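About Skillard

Home - Bin Picking - Training - Hire - About - Contact

Skillard is a small automation shop. We sell, set up and look after one main thing: the Tasadex bin picking kit. Arm goes over a bin, finds a part, picks it, puts it where you want it. Then the next one. We do the programming, the gripper, the camera, the safety paperwork and the bit where your night shift learns how to restart it.

Started out doing repairs for packaging lines. Kept getting asked the same question by fabrication shops - can a robot just empty this bin for me - and kept saying no. Then we had a proper go at it. That was the first Tasadex, built for a gate hinge maker called Druson, and it was slow and the cable dressing was a disgrace. They bought it anyway. It's been rebuilt twice.

What's in the kit

Software, gripper, camera and mount, a bin fixture, cables, spare fingers, two days on site. The arm is seperate. If you already own one we'll use it, provided the controller isn't ancient. Send us the model and we'll tell you the same day, or the next day if we're out on a job.

Base price covers one part family. Bars, brackets, short tube, castings up to 2000 grams. Extra families are quoted. Mixed bins are fine, just tell us early, it changes the setup.

How we test

Every job gets a trial before you sign anything. Post us a box of your parts. We run them in a plain metal bin with sloping sides, same sort of thing you'd find on a shop floor, scuffs and all. Shiny bins are harder for the camera so we don't use a nice matte one to make the numbers look good. Parts get tipped in, left how they land. Full trial is 292 picks and you get the log, misses included.

Bars are a favourite of ours for early trials. Straight sides, square ends, different lengths and colours. Sounds easy. A bar hard up against a wall is a pain, the fingers need somewhere to go, and the walls slope so the arm has to come in at an angle without clipping the rim. Most of our hours go into that last hand's width above the floor.

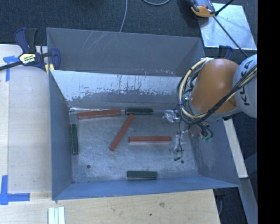 Kiran Chauhan wrote to us after a trial and said we could put it up: the corners were what I cared about, because that's where our old system gave up and someone had to lean in with a hook. Yours left a few in the corners too, but it told us which ones and moved on without faulting the cell. I can live with that. The quote was late, though, and I had to ring twice.

Fair on both counts. Quotes now go out from a shared inbox. The corner routine got a rewrite in August and is in the current release, existing customers get it free, just ask for it when you book your service.

Arms and cells

We're not tied to a brand. Plenty of our work is on KUKA arms, we know the cable routing and the controller well enough to be useful over the phone. Other makes too, ask. If you're buying new we'll help you size it and you buy it direct, we don't clip the ticket.

Cell guarding is done by you or by your usual people, to our drawings. We'll come and check it before power up. No guarding, no power up, please don't ask.

Service

Phone support weekdays, 7 to 5. Remote login if your IT lot allow it. Yearly visit includes finger wear check, camera calibration, cable inspection and a backup of everything on the controller. Fingers are a wear item, budget for a set a year, more if your parts have burrs. Freight on spares is free over $100.

Training

One day course, called Rana. Four people max, on our trial bench, hands on from the start. Covers restart, recovery after a missed pick, teaching a new part, swapping fingers. Price is $1567 for the group, lunch included. Operators welcome, you dont need to have programmed anything before. Bring boots and glasses.

What we won't do

Food. Anything hot. Bags, or cloth, or anything floppy. Parts tangled together like springs - we've tried, happy to pass you on to someone who has the patience for it.

Send us parts

Use the contact form first so we know a box is coming. Put your name and a phone number inside the box as well as on it, labels fall off. Include a drawing if you have one and tell us your cycle time. Boxes are returned at our cost after the trial unless you say to scrap them.

Visitors fine by appointment. Parking is round the back, roller door on the left.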